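Search articles, places, recipes
Menu Search Close

We use cookies to remember your preferences. Accept or manage your choices.

The Good Plates

My mother had a set of dishes that came out for Christmas, for funerals, and for one visit by a man from the bank. The rest of the year they lived behind glass, facing forward like a jury. We ate off something else, a collection that had arrived one piece at a time from gas stations, yard sales and a cousin who left in a hurry. I can still draw you every chip in it. I could not tell you the pattern on the good ones.

I bring this up because I have recently inherited them, and with them a problem shared by half the people I know. Our parents are moving into smaller places. The good plates are moving too, and they are moving toward us.

Kimie Honda runs Plundley, a secondhand housewares shop in what used to be a shoe store, and she can spot an heir from across the parking lot. "They carry the box out in front of them like it's asleep," she told me. She takes in china every day she's open and turns away more than she takes. Gold rims are hard to sell. They can't go in the microwave, and people will put up with a great deal from a plate but not that. Floral borders move a little in June, when somebody is planning a wedding in a barn. Full services for twelve, with the gravy boat and the covered dish nobody's grandmother could explain, she won't touch.

"What sells?" I asked.

"White," she said. "Plain white, round, cheap. I could sell it out of a bucket."

She has a shelf of it by the register, unmatched and unsorted, and while I stood there a young man bought 2 pieces without turning them over to see who made them. At home I turn everything over. It was how I was raised. My aunt once did it at a restaurant, with soup still in the bowl.

The idea that a household needs two sets of dishes, one for life and one for company, is an odd one when you try to explain it to a child. My daughter asked why we were saving them. I said for something special. She asked what. I listed a few occasions, all of which we had recently celebrated with paper plates, and she went back to her cereal with the look of someone who'd won a case.

Part of it was plain economics. A good service used to cost real money, and you bought it slowly, a place setting at a time, or you got it by marrying someone in front of a large number of people. To use it on an ordinary night was to gamble with the down payment. Then plates got cheap and houses got open kitchens, and the formal dining room turned into the place where the printer lives.
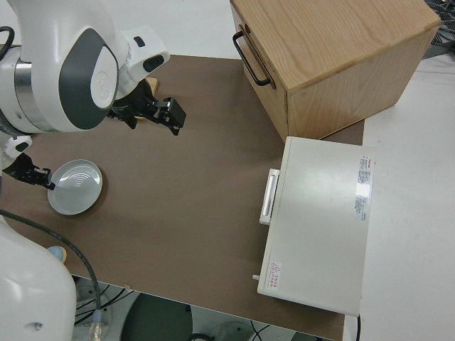 The plain white plate: goes with everything, impresses no one.

Karim Awwad thinks we gave up too easily. He owns Zacharias, a lunch place with a counter and a few tables, and he serves everything on other people's wedding china. Tuna melt on hand-painted violets. Fries on a hunting party. He started because it was the cheapest way to fill a kitchen, and kept at it because customers stopped looking at their phones long enough to ask about the plate.

He has gone through 500 pieces so far and talks about the breakage the way farmers talk about hail. The dishwasher takes the gold off first. Then the pinks fade, then the greens, and the cobalt stays on to the bitter end. Once a woman at the counter recognized her mother's pattern under a grilled cheese and asked to buy the plate. He washed it and gave it to her. She came back the next month with the other eleven and a soup tureen.

"So now I do soup," he said.

I asked him what he eats from at home. He was quiet for a bit. White, he said. From a big store. His wife picked them.

There are middle positions. A friend of mine keeps 3 good plates in with the everyday stack, on the theory that whoever draws one has had a small piece of luck. Her sons fight over them, so the theory needs work. Another friend hung hers on the wall, where they have been gathering grease from the stove in a tidy circle. My brother, who was left the silver, sold it and bought a kayak. He regrets nothing, and he has told us so more than once.

As for mine, the boxes sat in the hall for most of a winter. I learned to turn sideways. Eventually I opened one to look for a vase and found that my mother had put a paper towel between each plate and the next, every one folded in quarters, and that on top she had left a note saying DO NOT STACK. They were stacked.

We had eggs on them that evening. They're heavier than I expected and they hold the heat poorly. One has a crack I'm choosing to blame on the man from the bank. The pattern is a thin blue line with some wheat in it, and the plates don't fit in our dishwasher, so I have been washing them by hand at ten at night and saying things my mother would not have cared for.

The gravy boat is available. Kimie Honda has already said no.

Get our best stories in your inbox. Enter your email address. Sign up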